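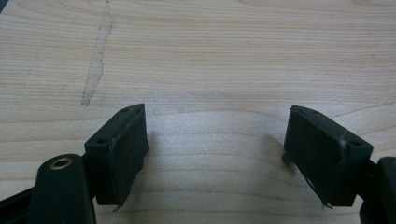

Hello all, and thanks for the replies on the Gillitdale paths map, what a good lot to come home to on a Monday! I've walked the Kamell loop again and I'm more in love with it than ever. If you've not done it, the middle stretch follows the old field edges, and on the contour map the lines run across in thin wavy bands, very like the grain on a pale wooden tabletop, with a ragged whitish streak going down at a slant where you'd put the quarry track. Once you've seen it that way you can't lose your place.

On the question from last week:

> Is the Kowalchuk side passable in October? We
> tried it two years ago and turned back at the
> second stile. Also, does the new map show the
> footbridge, or do we still need the old sheet?

Yes to the bridge! It's on the new one, and so are the 3 gates above it, which the old sheet never had.

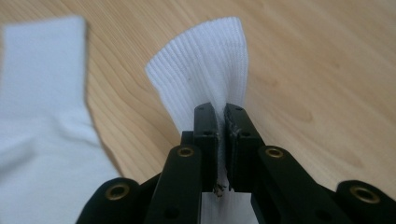 As for the Kowalchuk side, I'd go for it, but start early and take the upper path after the second stile. The lower one gets boggy and there's no view from it anyway. The upper path is lovely, all bracken and larch, and you come out right over the valley (take a flask, there's a flat stone made for it).

The Kuler print shop can do a run of 3000 maps if we send them the file by the end of the month, so please shout with corrections. I still have the parish boundary to redraw and would love a second pair of eyes on the place names north of the ford.

Happy walking,
Map editor, Gillitdale Paths list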